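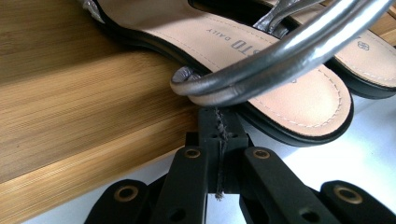

*Household Storage Group, Department of Design Studies, Camside*

## 4. Shoes near the front door

Hallways were the part of the survey we looked forward to most, and they did not let us down! Of the 446 homes that returned a diary in May, 242 kept their everyday shoes within one step of the front door, whatever other storage they had. Van Wyk found much the same habit in larger houses, and it is a pleasure to see it hold up so well in small flats.

The diaries are full of lovely detail. People wrote about school mornings, muddy boots, a neighbour's dog that steals slippers, and the long argument over whether guests should take their shoes off. Mesfin Feyisa coded all 2446 entries by hand, and his notes on the margins (many of them longer than the entries) shaped the rest of this section.
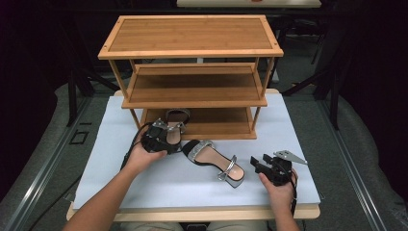 **Figure 3.** Three-tier bamboo shoe rack with strappy sandals.

Height matters far more to daily habits than we had expected. In the Fotanberg flats, 494 entries mention putting shoes away, and most of them speak of the shelf nearest the hand — the top one, where keys and post also end up. The lowest shelf has a different life. On a rack like the one in Figure 3, with its bottom shelf close to the surface it stands on, a sandal can be set down on its side at the front edge, and our diarists describe doing just this with summer pairs they meant to wear again on Friday or at the weekend. We call this "half-storage", and it deserves a study of its own.

Half-storage was also common in the Sumico terrace, where hallways are narrow and coats hang low over the shoes. Section 5 takes up the coats.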